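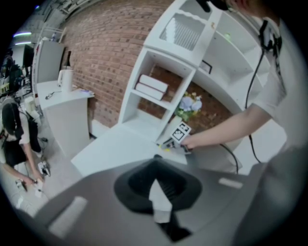

Does anyone trust the pose tracks coming out of Saavedra's handheld pipeline? We run the stock build and I keep getting jumps of a few centimeters halfway through an episode. The marker card on the gripper over the white table is flat, so as soon as a wrist rolls past a certain angle I'd expect the fiducial solve to flip, and the smoother just hides it. Out of 400 episodes the checker flagged 37. I don't believe that number. I think it's higher and the filter is eating the evidence.

gredmont_cal
Have you plotted the raw detections next to the smoothed ones? Flips are easy to spot, the normal snaps to the mirror solution and back. If you don't see that, it's something else.

tapeworm_ik
I'd bet on time sync before I'd bet on flips. Every "bad tracking" ticket we opened at Stitmont ended up being clocks. Check the head camera against the gripper stream.

saruvside_user
Original poster. Plotted them Friday. Some are flips, some aren't, which is the annoying part. We also have cubes on both grippers.
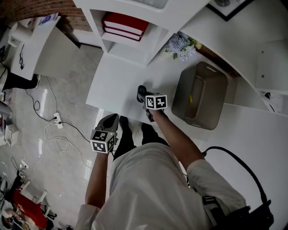 Cubes should fix the ambiguity if two faces are in view, but the solver treats every face as its own target and takes the one with the lowest reprojection error. So you pay for a cube and get a card. The docs call this "robust face selection." Robust to what?

gredmont_cal
You can turn on joint solving in the config. It's off by default.

saruvside_user
Tried it. It dropped 1060 frames from one session without a warning in the log. I'd take a wrong pose with a big covariance over a silent gap that gets interpolated later.

tapeworm_ik
Disagree, drop them. A policy trained on confident garbage is worse than one trained on less data.

saruvside_user
Fine, but then write the gap into the file. Right now the planner side can't tell a measured pose from a made-up one.

Floarea Iordache
There's a max_gap setting in the exporter. Ours was 2000 ms, so it bridged nearly everything. Set it to zero and the holes show up as holes. It doesn't fix the face selection, which I agree is bad.

saruvside_user
Okay, that one I didn't know. Rerunning with zero tonight. Still not trusting the 37.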